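Home Textiles and Interiors, Week 5: Small Bedrooms and Where the Stuff Goes

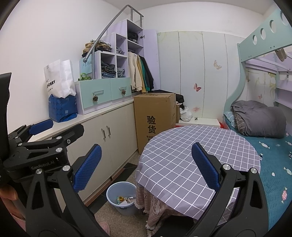 Fig. 1. Small bedroom with a long white low cabinet along the left wall, bags on top.

Hi all, these are my notes from Friday, typed up for the people who missed it (and for those of you who were there and drew in the margins, I saw you, Troels!). Bring them to the next session, we'll be using them for the floor plan exercise.

We started with the question I always start with: what do you do in your bedroom besides sleep? The list got long fast. Folding clothes, taking calls, eating toast, hiding from the rest of the house. A small room has to put up with all of it, and most plans I get handed only show me a bed and a door.

So, low storage. I'm a big fan, as you've gathered by now. A long low unit keeps the wall above it open, and the room feels wider when you walk in. The catch is the top. Any flat surface at hip height is going to collect things, mine does, yours does, and your client's will too. Plan for that. Leave part of the top free in your drawing and decide what the rest is for.

Doors or drawers? We went back and forth on this one. Doors are cheaper and swallow big awkward things like spare blankets. Drawers are kinder to your knees. Whichever you pick, draw the swing or the pull on your plan, at full extension, and then draw a person standing there. Adoración's plan had a lovely dresser that could only be opened from on top of the bed, and she was a very good sport about it.

A word on fabrics, which we rushed. Heavy curtains in a tiny room can be great if they match the wall color. If they don't, keep them plain and hang them high.

For next time:
Measure your own bedroom, walls and window.
Draw it on the grid paper, with every door swing marked.
Pick 4 things that live on a surface and find them a home.
Read the Cifuentes handout, pages 5 to 26. Skip the part on attics, we'll get to that in May.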